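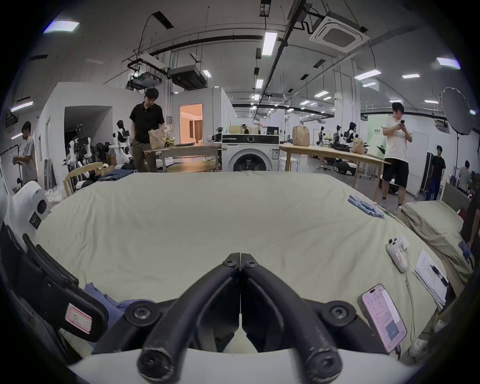

Households in Griltutdale will be asked from next month to stop charging phones and other small battery devices on beds and sofas, under revised fire safety guidance issued by the district's housing office. The guidance covers all 640 homes managed by the office and replaces a two-page leaflet that had not been changed for eight years. It deals with the places where small devices tend to end up at the end of the day, and a phone left face up on a bed sheet with its screen still lit, next to a game controller with a thin cable trailing from it, is the sort of arrangement it has in mind. Chargers, power banks, cordless tools and e-bike batteries are dealt with in separate sections.

The document was published on August 21, 2024 and is being delivered by post. A large-print version can be requested from the Potach Road office.

Freya Inskip, who led the revision, said the old leaflet had been written mainly with cookers, candles and portable heaters in mind. "Lithium-ion cells got one line, and it was about recycling," she said. "Most of the calls we take from tenants now are about batteries, and the staff answering the phone had nothing to read from."

The central point is heat. A lithium-ion cell gives off a small amount of heat while charging, and a device is designed on the assumption that this will pass into the surrounding air. Bedding, cushions and thick carpet are poor conductors and tend to fold around the edges of whatever is placed on them. The temperature of the casing rises as a result. In a sound device the charging circuit should respond by reducing the current or stopping the charge. Where the cell has been damaged, or where the charger does not match the device, that protection may be missing or may act too late.

A failing cell can enter what engineers call thermal runaway, in which the reaction inside produces heat faster than it can escape. Gas builds up and is vented, often with flame. The guidance notes that the event may be over in seconds but that bedding close by can go on burning, and that the smoke is toxic.

Tenants are advised to charge on a hard, flat surface with clear space on all sides, and to unplug once the battery is full. Nothing should be charged under a pillow. Devices that have been dropped, have swollen, or have become too hot to hold comfortably should be taken out of use. Cables with split insulation or loose connectors should be replaced, and replacements should be bought from the maker of the device or a known retailer.

The section on larger batteries is stricter. E-bike and scooter packs may not be charged in hallways, on stairs or in any shared area, and should not be charged overnight or when the home is empty. The rule on shared areas is a condition of tenancy and was already in force. The rest is advice, and the office said it had no plans to inspect for it.

Some of the wording changed during consultation. A draft circulated in May told tenants not to charge anything in a bedroom. Several replies pointed out that in a one-room flat the bedroom is also the living room, and that some people rely on a phone at the bedside for medical alarms or for calls from family. The final text drops the ban and asks instead that the phone stand on a bedside table, shelf or chair with a hard seat.

Ankica Georgiou, of the Ilar Court residents' association, said the change was sensible but that the document remained too long. "It runs to 20 pages and the part people need is on page six," she said. "We have asked for a single sheet that can go on the back of a door." Ms Inskip said a one-page summary was being prepared and would be translated.

The association also asked for more sockets. Flats in Ilar Court have a single double socket in each bedroom, placed low on the wall behind where most tenants put the bed. Residents use extension leads to reach it, and a short charging cable then often leaves the device lying on the mattress. The office accepted the point. Sockets will be added when flats are next rewired, although no date has been set for Ilar Court, and the Ojeda block is ahead of it in the programme.

In the meantime, the guidance sets out limits for extension leads. One lead should not be plugged into another, and a wound reel should be fully unwound before use. Leads should not be run under rugs or mattresses. The total load should stay below the rating marked on the lead, usually 13 amps in the case of a fused British type. Phone chargers draw very little, but heaters and kettles do not, and the two are often found on the same block.

Smoke alarms take up the last section. Every managed home has a mains-powered alarm in the hall, and the office will fit a second alarm in the main bedroom on request – at no charge to the tenant. Money has been set aside for around 100 alarms in the first round. Requests will be taken in order, with priority for homes where someone has limited mobility or hearing. Alarms with a vibrating pad and strobe light are available in those cases and do not count towards the total.

Used batteries can be left at the collection point beside the Potach Road office during opening hours. Terminals should be covered with tape first. Swollen or leaking batteries should not be put in the box or in household bins – tenants should ring the office, which will arrange a separate collection.

Comments on the guidance can be sent in writing to the housing office, which will review the text again after a year.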